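Search this site Go

Skeron opens up its planning software for household chores

After a long spring of testing, and a good deal of patience from everyone involved, the small team at Skeron has released version 4 of Sornar, the planning software it has been building for two-armed robots that help out at home. It went up in May, and anybody with a compatible arm is welcome to try it.

The big change is in how Sornar handles shiny things. Glossy ceramic and chrome have always been a headache for depth sensing, so the new release weighs 7 recent views together before it settles on where a surface lies and plans a wipe.

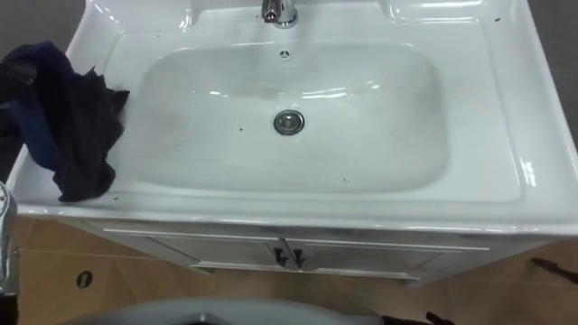 A navy cloth over the rim of a white bathroom sink, with the robot's arms close by.

Feyisa, the simulator that comes bundled with it, now includes 100 bathroom layouts (the old one had a handful!), and the team at Darnance has kindly shared 3,000 practice runs to go with them.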